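4. Emptying a bin with the Relisetti hand gripper

The Relisetti closes when you squeeze and opens when you stop. Most complaints reach us from people who did these in the other order.

4.1 Approach

1. Open the fingers fully, to 105 mm.
2. Come in from above, with a blue pad on either side of the rim. Corners of tablecloths will also fit between the pads, and the gripper has no opinion on which you meant.
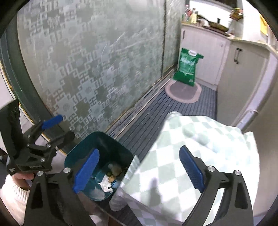

3. Lower until the pads sit below the lip, then stop. Going further gains you nothing but a closer look at the rubbish.

Note: If two people are working, agree who lifts. Yee-man Yu's workshop record for a polite stand-off is 4 minutes.

4.2 Grip and lift

4. Squeeze until the pads press on the walls of the bin. Plastic bends, so go gently.

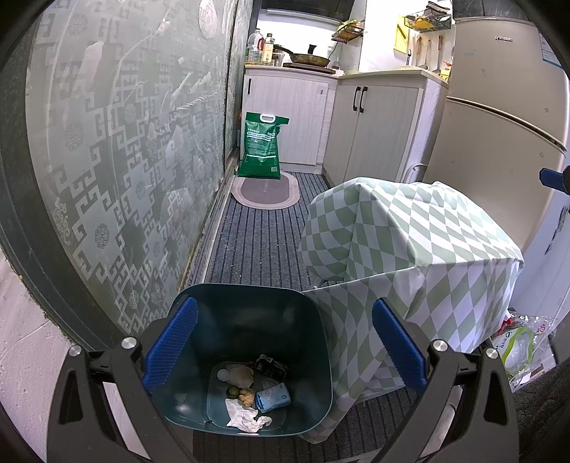 5. Lift straight up, keeping the bin level.

Caution: Do not lift more than 425 g. The Tumach pads will hold on bravely past this point and then let go.

4.3 Afterwards

Wipe the pads with a damp cloth. Check the pivot screws every 100 lifts, or whenever the fingers begin to squeak.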